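By the time Toàn Huỳnh reached the top of the stairs, his aunt had already put out tea for the visitors from Plorine and was telling them, for what must have been the second time, that the bracelets came from three different grandmothers and none of them had agreed about anything.

"You just do it the way you always do," said Kwofie, who was young and very polite and had left his shoes by the door without being asked. "Slow is fine. Slow is lovely!"

So she did it slowly, with a gripper in her hand and her tongue between her teeth, talking to the beads the whole while as if they were chickens that wouldn't go in for the night.
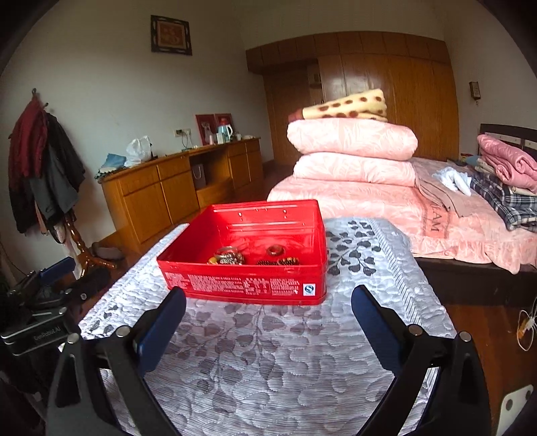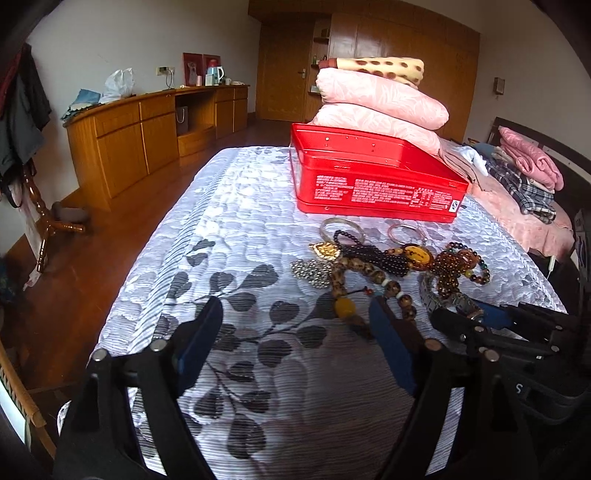
"And the robot will learn this from me?" she asked, when she stopped for her tea (cold by then, though she drank it anyway).

"From you and up to 400 other people," said Kwofie. "There's an open day in Atgate in March, and you should come and see it try."

She thought about that for a good long moment, looking at Toàn as though he might have arranged it. Then she wanted to know whether the robot would be gentle, and whether there would be lunch, and whether 10 in the morning was too early for the bus from Broten. Toàn said he would drive her. She was already deciding what to wear.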